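Category: Data cards > Workplace automation

Varero Bench Tasks - data card

Version 2, 5 Apr 2025
Maintained by Kieran Ó Ceallaigh, Mollitz

Contents

Recordings of packing-bench work at Mollitz, made by the packers with hand-held grippers. Version 2 covers 17 tasks. The recordings are used to train the two-arm cell planned for line 3. Paths changed from version 1, so old loader scripts need the new index file.

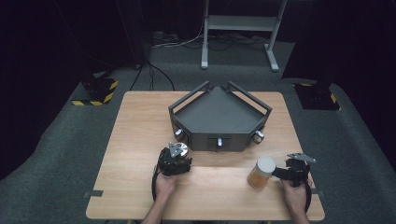

Packers at Mollitz rotate between filling, lidding and boxing, and the data follows the same split. Each recording has one task name and one bench number. Lidding is the largest group and the one the line 3 crew asked to have automated first, mostly on account of sore wrists. Both hands are recorded together, as one gripper is often on the lid while the other has the jar. Jars with a white lid already on are listed under "closed" in the index, whatever is in them.

Changes to jobs

The cell takes over lidding on one shift. Five packers move to loading, checking and clearing faults, at the same pay grade. Training is 13 hours and counts as paid time. Recording sessions are capped at 30 minutes per person, and anyone can ask to have their recordings removed.
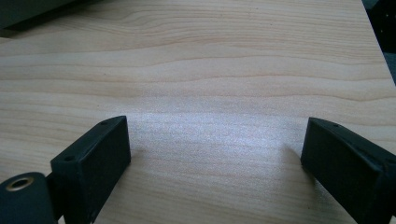

Shirazi wrote back after the March draft that the job section was fair but left out the night shift, where there is no second person to clear a fault, and asked who would be called. The night shift stays manual until that is settled - the cell will be locked out at shift change.

Known gaps

- No recordings with gloves on.
- Dropped lids are kept but not labeled.
- Bench 4 has fewer sessions than the others.

Removal requests go to the line 3 desk.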